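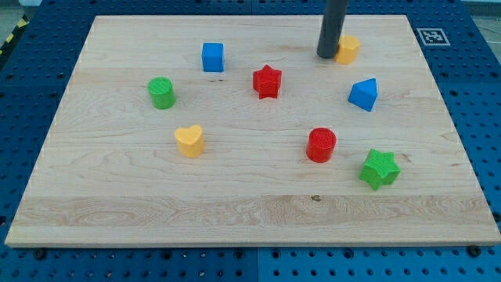 Reading time: 5 minutes

Shape blocks

Shape blocks are small solid pieces, most often made of plastic or wood, whose outlines follow simple geometric figures. They are used in early education for sorting, matching and naming, and also serve as counters, printing stamps and pieces in table games. A typical set combines a limited range of shapes with a limited range of colours, so that any piece can be described by two words, such as "green cylinder" or "red star".

The term overlaps with "building blocks" and "attribute blocks", and suppliers do not use the three names consistently. In general, building blocks are intended for stacking and construction, while attribute blocks are flat tiles that differ in size and thickness as well as in shape and colour. Shape blocks fall between the two: they are thick enough to stand upright, but many of them, the star in particular, are of little use in construction.

Form and geometry

Most shape blocks are prisms. A prism has two identical parallel ends joined by flat sides, and takes its name from the figure at its ends. The cube is the simplest member of the group and the one most often included. The hexagonal prism has six sides and can be placed edge to edge with others of its kind without leaving gaps. The triangular prism may stand on one of its triangular ends, or be laid on a rectangular side so that it presents a peaked profile like the roof of a house. Young children frequently give the same piece a different name in each of these two positions, a point to which teaching guides devote some attention.

The star prism usually has five points. It has no counterpart among the figures taught in the first years of school geometry, and its inclusion owes more to its familiarity in pictures and decorations. The cylinder is not a prism in the strict sense, its ends being circles, but it is made and used in the same way and is normally grouped with the others.

Colour

Primary colours are the most common, with red, blue and yellow present in almost every range and green as the usual fourth. Two approaches are found. In the first, each shape has a fixed colour, and a child may sort by either property and arrive at the same result. In the second, colour and shape vary independently, so that a blue cube and a blue triangular prism belong together under one rule and apart under another. The second approach is preferred for classification work, where the aim is to have the child state the rule being followed.

Materials and surface

Wooden shape blocks are cut from lengths of moulded stock or turned on a lathe, then sanded and painted. Plastic blocks are moulded, or in smaller quantities printed. A light texture on the upper face improves grip and reduces glare under ceiling lights, and it also helps a child to tell the faces apart by touch. Smooth faces are easier to wipe clean.

Stars and other pointed shapes are normally given slightly rounded tips. Blocks intended for children under the age of three must be large enough not to present a choking hazard, and small sets are for this reason often sold for school use only.

Boards and work surfaces

Shape blocks may be used on any level surface, although a board is customary where several pieces are to be set out at once. Pale woods such as maple and birch are favoured, as strong colours stand out clearly against them and the grain is fine enough not to distract. A thick board also lies steady and is less inclined to warp. Boards are commonly wiped with a damp cloth after use and dried upright.

In workshops and some classrooms the board is laid on perforated pegboard, which is more often seen on walls as a support for tools. Laid flat, it accepts pegs or stops along the edges of the board and keeps it from sliding.

Use in teaching

The earliest exercises consist of naming and fetching. A small number of blocks is set out with clear space between them, and the child is asked for one by colour, by shape, or by both. Later exercises introduce position: the child is asked to place the cylinder to the left of the star, or to find the block nearest the cube. Words such as "behind" and "in front of" are generally left until "left" and "right" are secure - they depend on where the speaker is sitting.

The educationist Gisela Weidemann, in a teaching handbook on table work with solid shapes, recommended that blocks be scattered loosely and not arranged in rows. A row, she argued, invites the child to work from one end to the other and to disregard the properties of the individual pieces. Her handbook contains 189 exercises, the greater part of which need no equipment beyond a single set and a board.

Manufacture and supply

Belleo, a maker of wooden school materials, offered shape blocks in boxes of 200 pieces for shared use between classes. The rival Terkari range was supplied in plastic, with a larger box of 480 pieces and a smaller assortment for individual tables. Trodar, originally a supplier of drawing instruments, sold blocks chiefly as models for perspective drawing, and its catalogue listed them under art materials. The Stamatopoulos workshop produced painted sets to order, including replacements for single lost pieces.

Storage

Sets are kept in lidded boxes or shallow trays. Trays with a recess cut for each shape make a missing piece obvious at once and turn the tidying away into a further matching exercise, but they take up more shelf space than a plain box. Painted wooden blocks should be kept away from radiators, where the finish may crack.

See also: Attribute blocks; Building blocks; Pattern blocks; Prism (geometry); Shape sorter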